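Running your first search in Skumus

I'm assuming the Gedico planner is installed and the Kashindye apartment loads without errors. If it doesn't, go back a section, because I got stuck there too!

1. Open the Kashindye world and press Reset.
2. In the planner panel, set Replan Rate to 5. I tried 12 once and my laptop sounded like a hair dryer.
3. Set Max Steps to 200 and leave Retries at 8 (the default is fine for a place this small).
4. Pick a goal from the list, then hit Run.
5. Click Views and step through the camera images. Check what the planner has to work with before you touch any other setting.
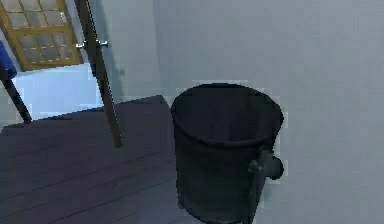
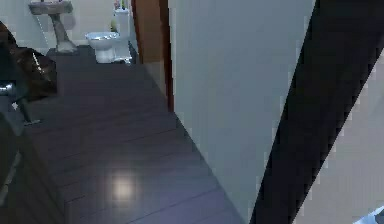
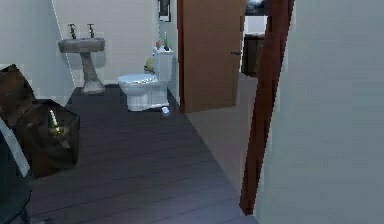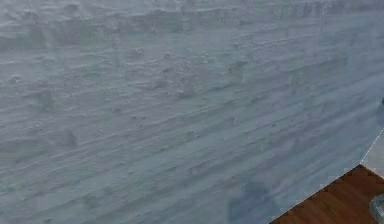 Camera views from the simulated apartment. A wall takes up part of every one, and most of the last.

Note: a view that's nearly all wall gives the object detector very little to chew on. I turn on Skip Low Detail so the planner asks for a new viewpoint (it's under Perception, and it's off by default).

Caution: don't change the goal while a run is going. Press Stop first and wait for the status to say Idle, or the old path stays in memory and you'll be chasing a bug that isn't there. Ask me how I know.

6. When the run ends, save the log. You'll need it for the Catano export in the next section.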